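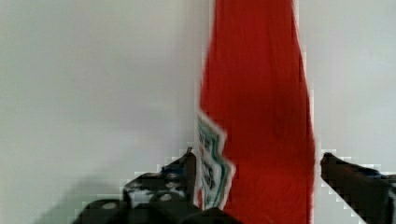
From: Kai-wen Ng
To: Waltumley League stats list
Subject: Re: Park factor for Tultthorpe, and the June games

Tibor,

Answers below your text. I have trimmed the parts we already agreed on.

> The current park factor for Tultthorpe is computed from runs only,
> home and road, with no adjustment for who was pitching. I don't trust
> it. The visiting clubs skipped their best starters there for most of
> June, and the number went up as you would expect.

Agreed that runs alone is too coarse. I reran it with starter quality as a covariate, using the last two seasons. The sample is 1,504 plate appearances at Tultthorpe against left-handed and right-handed starters combined. On the usual scale, where 100 is neutral, the published factor is too high, and most of the excess comes from June. Outside June the home and road lines are close enough that I would not argue for any adjustment at all.

> Second, Sándor's script drops any game shortened by rain. I think
> those should stay in, prorated.

I would keep dropping them for the park factor and prorate them for the player lines. These are separate tables and they don't have to follow the same rule. A five-inning game has almost no late relief in it, so scaling it up to nine gives you four more innings of starters who would not have been out there. For batting average and on-base none of that matters, and the plate appearances can go in as they are.

The script has one flag for both. Sándor, can you split it? The relevant lines are in the game filter, before the join on the schedule file. Call the new one whatever you like as long as it defaults to the present behavior.

> Third, 16 games have no wind entry. Baldur thinks we can fill them from
> the airfield readings. I would leave them blank.

Leave them blank. The airfield is on the other side of the ridge and the readings are hourly. The flag in center field is what the scorers write down, and the two sources disagree on direction often enough in the games where we have both. A filled value would look exactly like a recorded one to anyone downloading the file.
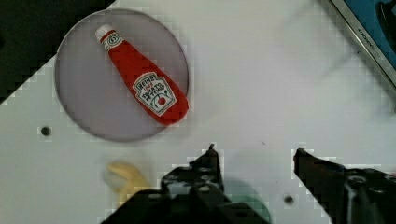 Ketchup bottle on a plate.

> Last point, the cutoff for the batting title. At 630 plate appearances
> across two seasons we lose Jakab, who missed it by a single rainout. Do
> we want a fixed number or a per-game rate?

Per-game rate, based on games his club played to a decision. A fixed number penalizes the clubs with poor drainage. If we make the change it should apply from next season on, and the existing leaderboard should stay as printed. Dezső has already told me he doesn't want it reopened on his account.

One item you didn't raise. The Kandetti scoring sheets record a sacrifice fly and a sacrifice bunt under the same code when the runner scores from third. Our importer treats both as bunts. That takes the fly outs out of the on-base denominator, where they belong, and every club that uses those sheets gets a small lift. Pálfi is the club most affected. I can separate most of them from the fielder number, because a putout by 7, 8 or 9 with no assist is a fly ball. The rest need someone to look at the sheet. Baldur has the box of originals, and I have asked her for the Pálfi ones first.

I'll post the corrected table as a plain text file with tabs. Please don't open it in a spreadsheet and save it back, as the innings column gets read as a decimal and 6.2 stops meaning six and two thirds.

Kai-wen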